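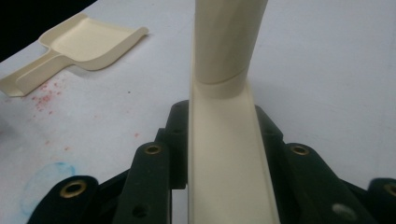

The Vekico hand gripper holding a cream plastic handle, with a scoop on the table behind.

Vekico Hand Gripper, Club Edition
From the Joklow classroom range

If you run a robotics club after school, you already know how long it takes before everybody gets a turn with the arm. The Vekico is the gripper on its own, made to be held in the hand, so students can practice picking things up and setting them down while the arm is busy on the other side of the room (or still in its box, as ours was for most of September!).

The fingers are dark green plastic, built up from thick angled segments with brass grommets set into them. They come apart for cleaning and go back together with the small driver in the kit, and a patient sixth grader can manage the whole job in one meeting.

Jae-hoon Cha has used the Vekico with his club at Ganholm for two seasons now, and he likes to start new members on scoops and long handles. "Blocks are too easy," he told us. "Give them something tall and smooth, and they start thinking about where to grab it." His older students go on to the Obi tabletop challenge, where each team gets 50 seconds to move its tools from one tray to the other.

What comes in the kit
One hand gripper, assembled
Spare finger segments, one set
Driver and 76 screws in a lidded tub
Club activity book, 42 pages

Price: $62 per kit. Schools and clubs may pay by purchase order.

Spare segments are also sold separately, and they fit the older Vekico as well. Please mention which one you have when you write to us, and we'll be glad to help you pick the right set.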